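Jotari word list

Version of July 2019, maintained by Līga Sakalauskas and Csenge Takács.

Jotari is a list of 500 household nouns with hyphenation points, made for testing line-breaking code. The source is the Volla spelling list, cut down by hand. Each line holds one word, a tab and the hyphenated form. Files are UTF-8, with Unix line endings. 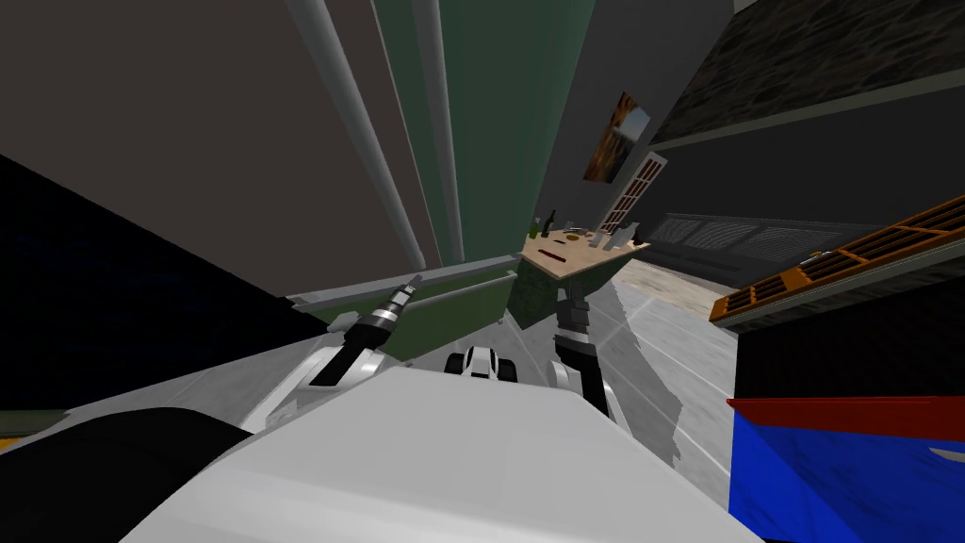
Compound words are hyphenated at the join first, then within each part. 127 entries are compounds. Colour phrases such as the green cabinet are stored as separate words – "green" has no break point and "cabinet" has two. Words under five letters are never split.

Known faults: 9 entries carry American break points. These will be corrected in September.

Lines longer than 60 characters are not used. Send corrections to Csenge Takács as a plain diff.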